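Setting up your work mat

I do this part first, before anything else comes out of the box — it saves me chasing a sliding mat all afternoon.

1. Wipe the surface and lay the gray Nakel mat flat, long side toward you.

2. Tear off some white tape and pin the corners, half on the mat and half on the wood. I cross two strips at the far corners. Torn ends are fine!

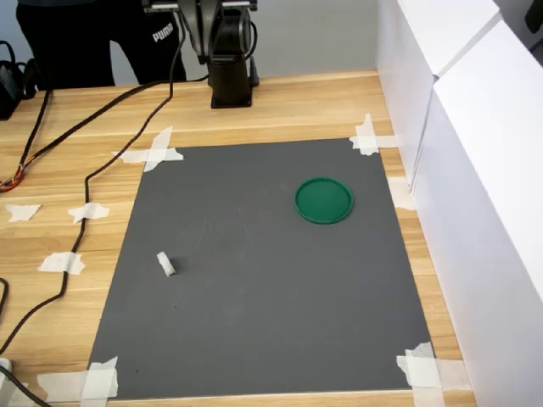

Mat taped down, with the green lid and a small white piece on it.

3. Smooth the mat from the middle outward, then press the tape again. Put the round green piece on the left and the little white one over on the right, with plenty of bare gray between them.
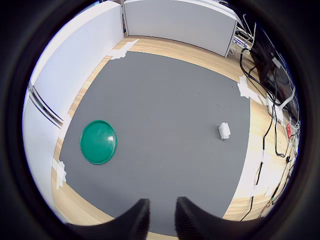 4. Check the corners. If one lifts, peel that tape and use a fresh bit (old tape never grips as well for me).

Caution: don't tape over a varnish less than 28 days old. I did that once and I'm still annoyed.
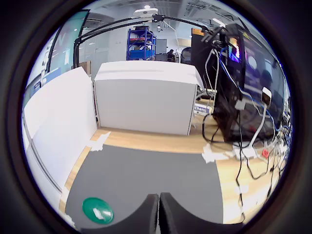
Leave the tape on between sessions if you can, and peel it back slowly when you're done for good.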